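From the bookshelf: a second edition, and a few words of thanks

It has been a long winter of page proofs here at Cendovgate, and I am so pleased to be able to tell you that the second edition of Keeping Records Straight: Databases for People Who Share Them is finished, printed and sitting in boxes in our hallway. Those of you who have been getting this newsletter for a while will remember me saying it would be a light revision, a matter of a few corrected commands and a new preface. Well! Chapter four went first, then the exercises, and by the time Duván Quispe and I had argued our way through the part on backups there was hardly a page we hadn't touched.

For anyone who has joined us lately, the book is meant for people who have ended up looking after a shared database without ever quite applying for the job. You might be in a school office or a small laboratory, or you might run the stock list for a shop. You know enough to add a column and you have a nasty feeling about what happens when two people save at once. Duván was in just that position when we met, and a good many of the worked problems are ones he had to sort out himself (the business with the duplicated postcodes is all true, I'm afraid, and he has asked me to say that he found it in the end).

So what has changed? The old edition spent a great deal of time on choosing software, and readers wrote to say that by the time they picked the book up the choice had been made for them, usually by somebody who had since left. We have cut that part to a few pages. The room we gained has gone to transactions and locking, which used to be squeezed in at the back, and there is a whole new chapter on moving from one system to another without losing your history along the way. Povilas Kļaviņa read that chapter three times over and sent back notes that were longer than the chapter – I have never been so grateful for anything, although I did need a lie down after the second lot.

The practice data is new as well. The first edition used a made-up library catalogue of 100 titles, and it was simply too small. Every query came back in a blink, so there was no way to feel the difference between a good index and no index at all. The new set is called Lulbridge, and it is the order book of a pretend town market, with 3,016 orders from 976 customers. It's still modest, but you can join it to itself carelessly and sit there waiting, and I do think that's a lesson better learned on our data than on yours. There are mistakes planted in it too. I won't say where, but do look hard at the dates.

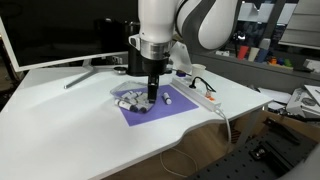
How to get hold of it

The paperback and the electronic edition are both out now. If you bought the first edition directly from us, you can have the new electronic one for nothing. Just reply to this newsletter from the address you ordered with and I'll send you a link. Please be patient if it takes me a day or two, as I'm doing them by hand in the evenings with a pot of tea. Teachers who would like an inspection copy should write to us in the usual way and say which course it is for.

The exercises and the Lulbridge data can be downloaded from the book's page whether or not you have bought anything. The files from the first edition are staying up too, in their own folder, so if you are halfway through teaching from the old book there's no need to change over mid-term. The page numbers don't match between the two, I'm sorry to say, but there is a table at the back showing where each of the old exercises has gone.

The February reading group

We will be reading the new edition together through February, a chapter at a sitting, online at 7 in the evening. Povilas has kindly agreed to lead the one on locking. You don't need to have done the exercises, and you are very welcome to listen with your camera off and your supper on your knee, as I have done at other people's groups more than once. We'll begin with chapter two, on deciding what a row is, which always starts more arguments than you would expect.

And if you find an error, do please tell me. The list for the first edition had grown to 120 entries by the time we closed it, most of them small and a few of them mine to blush over, and every single one came from a reader who took the trouble to write. The new list is open, and it has one entry on it already – Duván's name has lost its accent on page nine.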